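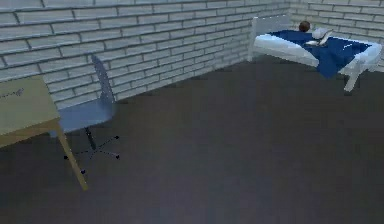 Giltetti, the property management company, will replace the hot water system at its Relberg apartment complex this year, after an engineering review found that the existing boilers could not hold a stable temperature during morning demand. The company announced the work in a notice to tenants dated January 10, 2020.

The complex has 216 units served by two gas boilers and a single recirculation loop. Under the new design, the loop will be divided into four zones, each with its own pump and mixing valve. Storage capacity will rise from 600 to 800 gallons.

According to the review, prepared by the engineering firm Ekanayake, water at the far end of the loop fell as much as 17 degrees Fahrenheit below the set point between 6 and 8 a.m. The firm attributed the drop to undersized return piping and to scale in the older of the two boilers. Balancing valves installed during an earlier repair were found fully open on three of the five risers.

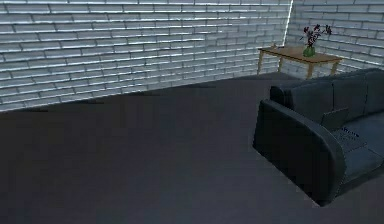
Work will start in the basement plant room and move upward by riser. Each riser will be shut off for one working day, and tenants will receive written notice 48 hours in advance. Cold water will stay on throughout. Final balancing is scheduled for August.

Temperature sensors made by Clisora will be fitted at the end of each zone and will report to the building office every five minutes. The notice states that the sensors record pipe temperature only and do not measure use by individual units. 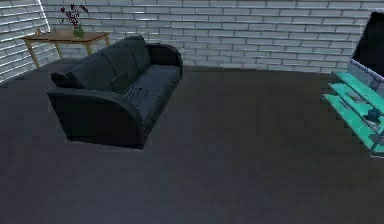 Access to the units will be needed twice, once for valve replacement and once for testing. Tenants whose shutoff valves are behind an access panel must leave three feet of clear floor in front of it. Large pieces such as a leather sofa should be moved before the crew arrives, and small items like a remote control or a throw pillow taken off the seat first. Crews will not move furniture.

Rents will not change as a result of the project, Giltetti said. A riser schedule will be posted in each lobby before work begins.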